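Does line drying really save a household money? Findings from the Druslow flats

The leaflet handed out at Ostalby claims that giving up the tumble dryer saves 87 pounds a year. We doubted this, as no working is shown. We asked 12 households to keep a laundry diary for 2 months and read the meter before and after each load.

Savings were smaller than promised. Several homes ran a heater beside the airer, which the leaflet ignores, and cotton sheets often went back in the wash after going musty.

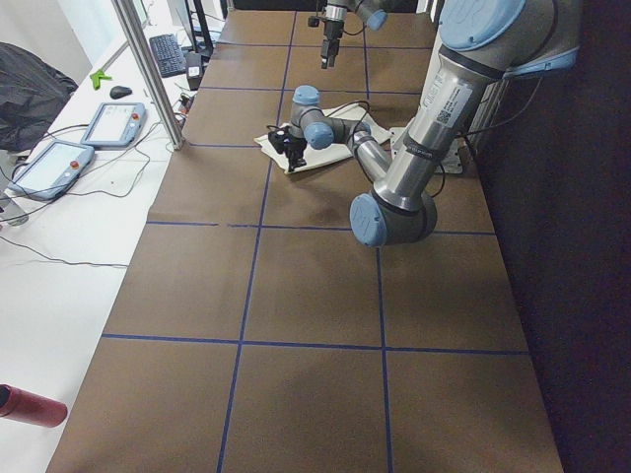
One tenant in Pons Court objected that we had picked the two dampest months and would have got a kinder answer in July. We accept the point, though the leaflet says "all year round".

Our sample is small and the diaries have gaps. We would not repeat the figure of 87 pounds without seeing how it was reached.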